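**2020-08-26 – Table setting trials, dining room, Jornach**

Purpose of the session: to settle the standard place setting for the marble-patterned table before the written procedure goes to Furnen. The June draft gave the order of the pieces but left their positions open.

Items on the list: steel dish, steel bowl, plastic cup, fork, spoon. Session number 386.

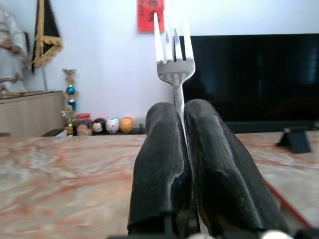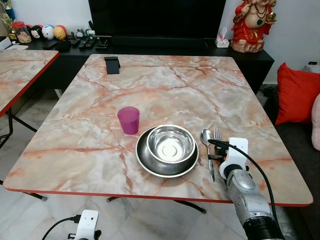 Hajar Gaber objected to the draft on one point. In her view the cup should stand to the right for a guest who drinks with the right hand, and the present wording, which puts it to the left of the dish, follows the shelf order and should be changed. She also asked that the bowl be set down after the cutlery, so that the dish can still be shifted without lifting two pieces.

The second request is accepted and will be entered in the procedure. The first is held over – the Ramadan settings were all written with the cup on the left, and those sheets would have to be revised together with this one.

Other points:

- Distance from the table edge to the end of the spoon handle: 60 mm proposed, to be confirmed.
- Fork and spoon both to the right of the dish, heads pointing away from the diner.
- Stimar to be asked for a second bowl of the same size.

Draft 2 to be filed under 682.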